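Sport Analytics, Unit 6: Momentum, Clutch and Other Things Announcers Say
Handout, revised 19 April 2024

Read before the session. Bring the Waden league data, the full file and not the summary sheet.

1. What is being claimed

When a basketball announcer says a team "has the momentum," there are two readings. The weak one is that the team has scored a lot lately. Fine, look at the scoreboard. The strong one is that recent scoring makes the next basket more likely than the team's usual rate would suggest. Only the strong one can be tested, and it is the one people slide into when the weak one gets boring.

2. The Waden numbers

The file covers 3,787 possessions that came right after a run of eight or more unanswered points. Plikwood, the team everybody calls streaky, looks impressive at first. Then you notice when its runs happen: mostly at home, mostly against the bottom of the table. A good team playing a bad team will go on runs and will also keep scoring afterward. You don't need a hot hand to get that.

Control for opponent before you tell me anything about momentum. Last year half the class didn't.

3. Clutch shooting

Verkum's point guard made 29 of 31 free throws in the last two minutes of close games. The local coverage treated this as a matter of character. Ask who picked the two-minute cutoff, and whether it was picked before or after someone saw the numbers. Stretch the window to five minutes and he looks like what he is, a very good free throw shooter.

Same problem with Lyimo and its supposed February collapse. One bad month, with two starters hurt, became a story about nerves.
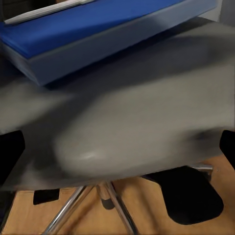
4. Timeouts

Coaches call timeouts to stop a run, the run usually stops, and the coach gets the credit. But runs end anyway. In the file, almost 68 percent of them were over within three possessions with no timeout called. Any case for the timeout has to beat that figure, and I have yet to read one that does.

For next time

Pick one claim from a real broadcast. Write down the strong version, then say what result would make you drop it. One page. If no result would make you drop it, pick another claim.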